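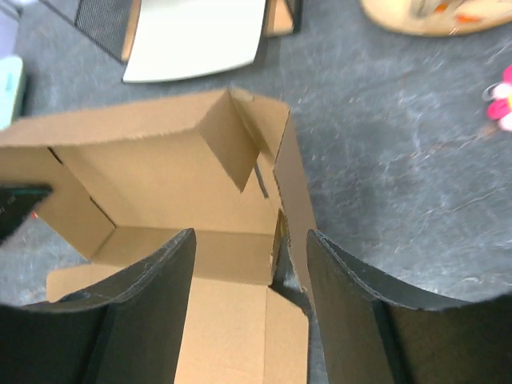 Betreff: Re: Packplatz mit zwei Armen – was machen dann wir?
Datum: 10. Mai 2025

Hallo zusammen,

Ewan MacRitchie schrieb:
> Bei uns in der Filiale Jemden geht das Gerücht um, dass der
> Geschirrversand komplett auf Arme umgestellt wird. Stimmt das? Und
> was passiert mit den Leuten, die jetzt am Tisch stehen? Ich habe 18
> Kolleginnen und Kollegen, die das gern von jemandem hören würden,
> der damit arbeitet.

Danke für die Frage, Ewan, da antworte ich richtig gern! Ich stehe seit April jeden Tag neben der Versuchszelle bei Kanard und bin nach wie vor begeistert, auch wenn noch viel schiefgeht. Komplett umgestellt wird erst mal gar nichts. Wir üben Kartons: aufrichten, Klappen sortieren, einräumen. Mehr steht im Moment nicht auf dem Plan.

Wer bei uns gepackt hat, weiß ja, was so ein Karton mit den Handgelenken macht. An starken Tagen gehen bei uns nearly 800 Sendungen raus, und das Falten ist der Teil, den alle loswerden wollen. Genau da setzen die Arme an, und zwar zu zweit, jeder von seiner Seite. 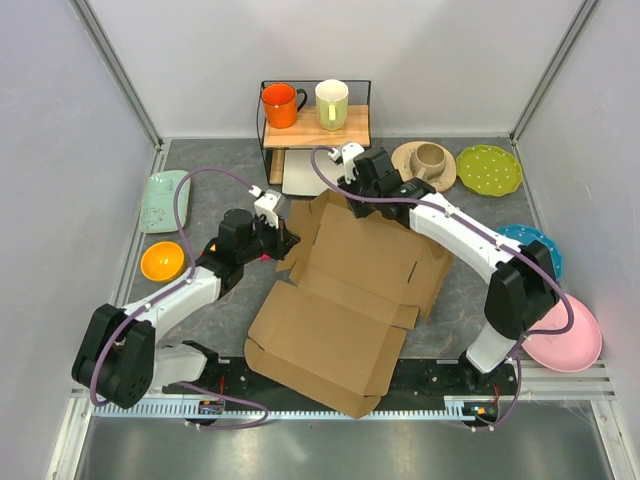

Was sich für uns geändert hat

Früher hieß die Schicht: falten, füllen, kleben, weiter. Jetzt bin ich die halbe Zeit am Einrichten. Pika (so heißt bei uns die Steuerungssoftware) will wissen, welcher Kartontyp kommt, und wenn etwas klemmt, übernehme ich von Hand und zeige den Griff noch mal. Dafür gab es 3 Schulungstage, bezahlt und während der Arbeitszeit. Die Stellen sind bis Jahresende zugesagt, danach wird neu verhandelt. Das darf man ruhig laut sagen.

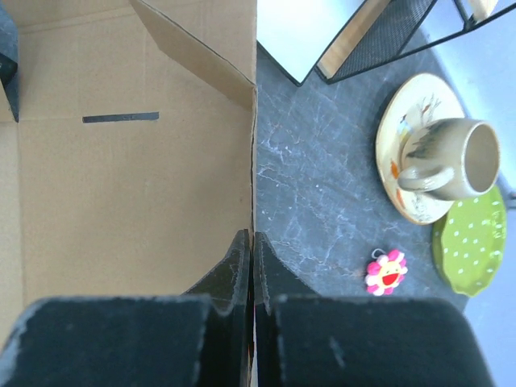 Am meisten beschäftigt mich, wie viel Erfahrung in unserer Arbeit steckt, die nie jemand aufgeschrieben hat. Wie fasst man eine Tasse am besten? Ich hätte gesagt: am Henkel, fertig. Aber wenn sie gekippt auf der Untertasse liegt, mit der Öffnung zur Seite, muss man sich vorher überlegen, wie man sie dreht, und schon reden wir eine Viertelstunde mit der Technik darüber. Das macht mir riesigen Spaß! Die Leute von Agbeko, die die Zelle betreuen, schreiben inzwischen mit, wenn wir packen.

Ewan, kommt doch zu zweit oder zu dritt vorbei, am besten zur Frühschicht. Die Packanleitung (42 Seiten, leider) schicke ich dir gern vorab.

Viele Grüße aus der Packerei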